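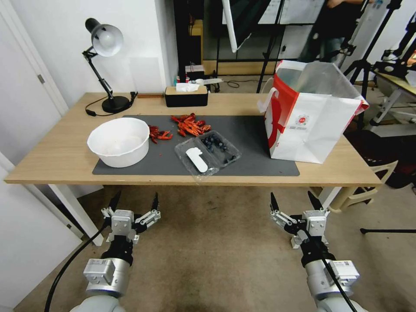 Home | Recipes | Seafood | Snacks | Contact

Setting Up a Table for Eating Crayfish

Boiled crayfish are messy, and most of the mess can be dealt with before anyone sits down. I use a desk or side table for this as often as the dining table.

1. Clear the table and put down a large mat. A dark gray desk mat works well and wipes clean with dish soap. Mine is 800 mm long. Leave a strip of bare wood at the back for anything you want to keep off the mat.

2. Put a wide bowl on the left for the shells. White plastic is fine. If you peel with your left hand, move it to the right.

3. Drain the crayfish for 15 minutes, then tip them onto the mat in two piles, a small one next to the bowl and the larger one farther back. The small pile is for whoever is eating now. Refill it from the big one.

4. Set out something cold and plain. I like blueberries in a clear clamshell with two compartments, fruit in the right side and the utensil in the left.
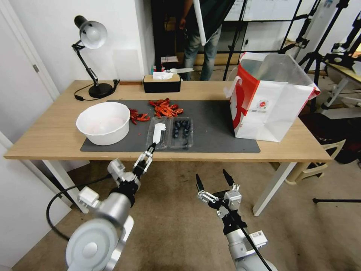
Rinse the berries and dry them on a towel first, or they will sit in a puddle by the end of the meal. Keep the clamshell at the front of the mat so you don't have to reach across the shells to get to it.

5. Stand a large shopping bag at the right end of the table, open at the top. Empty packaging goes in there during the meal. Shells should not go in a paper bag unless it has a liner.

6. Put the tissues at the back, in the center. A box with a lid stays cleaner than a loose pack. Pull the first tissue up before your hands are dirty.

7. If the room is dim, add a desk lamp at the back left and point the shade down at the mat. Run the cord off to the side, away from the bowl.

To clean up, empty the shell bowl first, tie the shells in a plastic bag and take them outside the same night. In July I put them in the freezer until trash day. Wipe the mat twice, once with soap and once with plain water, and let it dry flat.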